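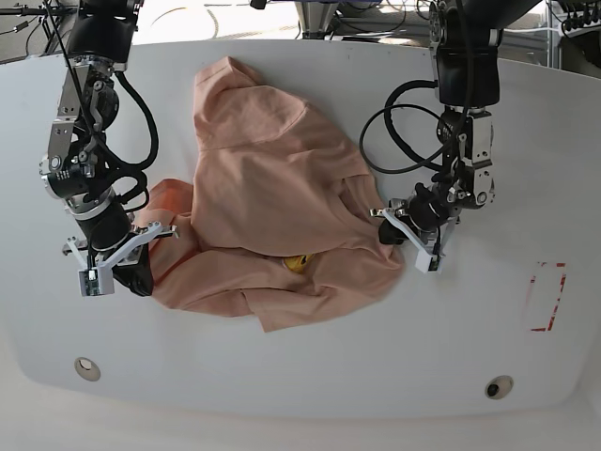
The late shift at Rarbridge would like it written down somewhere that folding was the part of the job when people talked to each other, and that if the arms take all of it we had better think about where the talking goes. I promised I'd put that at the top of today's notes, so there it is, and I think it's a very fair point!

**April 17, 2023, Kavis folding bench**

T-shirts all day. The order from Nosa is 2,000 shirts, and for now every one of them still gets folded by hand next door, so please don't let anybody tell you the bench is carrying the load (I've heard that twice in the break room already). What has changed is who does what. We have 4 folders on the rota, and 2 of them now take turns sitting with me, telling me where a sleeve ought to land and which creases a customer would send back.
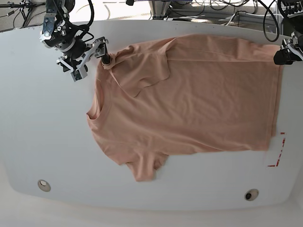 They're wonderfully picky about shoulders, and I've started writing their words straight into the task notes instead of my own. One thing they asked for, and I agree, is that bench time counts as regular hours and doesn't come out of anyone's break.

To do before June:
- ask Fortin about a quieter room for the sorting table, with chairs that face each other
- redo the red tape
- rota for bench turns, late shift picks first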